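報道関係各位

フリーランスの料金と報酬の決め方を話し合う実務講座「Sayce」、6月に開講
株式会社Trisach

「いくらで受けますか」と聞かれて、言葉に詰まる。独立したばかりの人も、十年以上やっている人も、だいたい同じところで止まります。株式会社Trisach(トリサック)は、フリーランスや副業で働く人を対象に、料金の付け方と報酬交渉を扱う実務講座「Sayce(セイス)」を6月に開講します。会場は同社が運営する共用オフィスTrivbridge。申込受付は本日より開始。

■開講の背景

当社はこれまで、Trivbridgeの利用者向けに、契約書の読み方や請求書の作り方といった短い勉強会を開いてきました。毎回、終了後のアンケートに書かれるのがお金の話。契約書より先に、そもそも金額の言い方がわからない。見積もりを出したあと返事が来ないと、高すぎたのかと不安になって自分から下げてしまう。そういう声です。

昨年度に実施した利用者アンケートでは、回答のあった125人のうち多くの方が、直近の仕事の料金を「相手の提示額のまま受けた」と答えました。提示額がすべて安いという話ではありません。ただ、自分の希望額を一度も口にしないまま決まっている。作業が増えても金額はそのまま。修正の回数も決めていない。あとから言い出しにくくなる。

とくに会社員から独立した方は、給与の感覚で時間単価を出しがちです。社会保険、有給、機材、打ち合わせの移動時間、営業にかかる時間。どれも会社が持っていたもの、または給与に含まれていたものですが、独立後の料金に入れ忘れます。忙しいのに残らない、という相談の多くはここから始まってています。

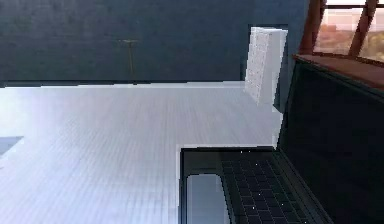 ■講座の内容

全16回。1回ごとに完結する内容なので、途中からの参加もできます。前半は数字、後半は会話の練習が中心です。

数字の回では、年間の生活費と経費から必要な売上を出し、稼働できる日数で割り戻します。電卓と紙だけで進めます。表計算ソフトの知識は不要。割り戻した金額を見て驚く方が多いのですが、そこから「では、どの仕事をどの金額で受けるか」を考えます。値上げだけが答えとは限りません。仕事の範囲を狭くする、納期に余裕をもらう、支払いを早めてもらう、など条件側の調整も扱います。

会話の回は、依頼する側と受ける側に分かれてのロールプレイです。題材は次のとおり。

・予算が先に決まっている依頼への返し方
・「今回だけ安く」と言われたとき
・長いお付き合いの相手に値上げを伝えるメール
・追加作業が発生した時点での切り出し方
・断るときの文面、断ったあとの連絡
・知人からの依頼、無償の依頼

台本は用意しますが、そのまま読む必要はありません。自分の言葉に直して持ち帰っていただきます。メールの文面は講座内で書き上げ、その場で希望者に添削。

各回の最後に、料金表を見直す時間を設けます。公開する料金表、しない料金表、両方の作り方をやります。職種によって向き不向きがあるため、ここは一律の正解を出さずに進めます。

■教材「Doler」について

講座では、当社が制作した書き込み式の教材「Doler(ドラー)」を使用します。見積もりの下書き、作業時間の記録、交渉メモを一冊にまとめたものです。もともとは社内の担当者が勉強会で配っていたコピー用紙の束で、書く欄が足りない、持ち歩きにくいとの意見を受けて冊子にしました。

作業時間の記録欄は、実作業のほかに「連絡」「待ち」「調べもの」を分けて書けます。面倒に見えますが、一か月つけると見積もりの精度が変わります。つけ忘れた日は空欄で結構です。受講者には初回参加時に1冊をお渡しします。追加購入も可。一般販売の予定は現時点で未定、決まり次第お知らせします。

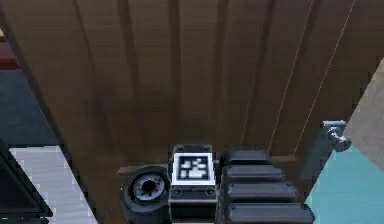
株式会社Trisach はたらき方支援チーム

■こんな方に

・独立して間もない、または独立を考えている方
・副業の料金をなんとなく決めている方
・何年も料金を変えていない方
・発注する側で、適正な金額の感覚を知りたい方

職種は問いません。これまでの勉強会には、翻訳、デザイン、経理代行、ヨガの講師、記事の執筆、写真撮影などの方が参加されました。発注側の方の参加も歓迎します。受ける側だけで練習すると、どうしても相手役が甘くなるためです。発注側の方には、予算の伝え方の回もあります。

なお本講座は収入の増加を保証するものではありません。税務や法律の個別相談もお受けできません。必要な方には、それぞれの専門家への相談をお勧めしています。

■開催概要

講座名:Sayce(セイス)
開講:6月
曜日:毎週金曜日、夜の部。開始時刻は申込後のご案内に記載
回数:全16回
会場:Trivbridge 内 セミナールーム
受講形式:会場参加のみ。録画配信はありません
持ち物:筆記用具、電卓(スマートフォンの電卓でも可)、直近の見積書または請求書の控え(金額以外は隠して構いません)
教材:Doler 1冊(受講料に含む)
受講料:Trivbridge利用者と一般で異なります。申込ページをご確認ください

講師は各回2名体制です。1名が進行、もう1名がロールプレイの相手役に入ります。少人数での開催のため、定員になり次第受付を終了。キャンセル待ちあり。

お子さま連れの参加は事前にご連絡ください。会場内に専用の部屋はありませんが、席の場所など調整します。遅れての入室、早めの退室も可能です。連絡は不要です。

■無料の事前説明会

開講に先立ち、説明会を2回行います。内容はどちらも同じ。講座の進め方の説明と、短いロールプレイの体験です。説明会のみの参加もできます。教材は閲覧用をご用意しますが、お持ち帰りいただけません。申込は講座と同じページから、「説明会」を選んでください。

■今後の予定

Sayceの終了後は、受講者どうしが料金改定の経過を報告しあう集まりを予定しています。頻度は未定。また、企業の人事や購買の担当者に向けた短縮版の実施も検討中で、外部人材への発注が増えているのに金額の基準がない、という部署からの問合せをすでにいただいてます。詳細が固まった段階で改めて発表します。

■会社概要

社名:株式会社Trisach
事業内容:共用オフィスTrivbridgeの運営、個人事業者向け講座の企画・実施、教材の制作
対象:フリーランス、副業従事者、小規模事業者

■本件に関するお問い合わせ

株式会社Trisach はたらき方支援チーム 広報担当
お問い合わせは当社ウェブサイトの専用フォームより受け付けています。取材、見学のご希望は件名に「Sayce取材」とお書きください。会話の回の見学は、受講者の了承を得たうえでのご案内となります。撮影をご希望の場合は事前にその旨もお知らせください。

※講座内容は変更になる場合があります。最新の情報は申込ページでご確認ください。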